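Baltley's hand-held gripper kit goes on sale, with plenty left unsaid

Posted 18th December

Robot training firm Baltley has opened orders for Lestiteck, a pair of hand-held grippers meant to let ordinary people record household chores for robots to copy later. 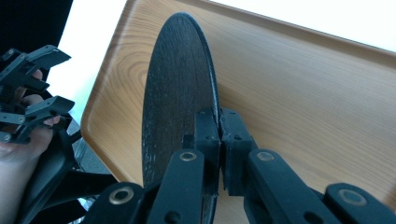

Two grippers, one tray

The dark disc pinched between the black finger pads, with a light wooden tray behind it, is the sort of job Baltley likes to talk about. A person works the grippers by hand, a camera on the tool records what happens, and the footage goes off to be turned into training data. No robot is needed at the recording end, and that is the main selling point.

It is also where the questions start. A person can feel when a thin object is slipping and fix the grip without thinking. A robot arm working from video may not get that chance. Baltley says its software, Clelora, "fills in what the hand knows," but it has not published anything to back that up, and a request for test results got us a link to the order page.

What you get

The kit includes 2 grippers, a charger and 7 sets of spare finger pads, which seems like a lot of spares for something sold as hard-wearing. Clelora is free for the first 2 months. After that it becomes a paid subscription, and the price has not been announced. Without it the recordings can be saved but not processed, so buyers are being asked to commit before they know the full cost.

Damasceno, a small kitchen automation shop, has been trying the kit since August. It says it has recorded around 133 hours of tray and dish handling and that the grippers held up well. Asked whether any robot had learned a useful task from those hours, the company said it was "too early to compare."

That may be a fair answer. It is a thin one to hang a launch on, though, and labs thinking about a bulk order would do well to ask for a trial first. Baltley says it will consider loans "case by case." Shipping dates have not been given.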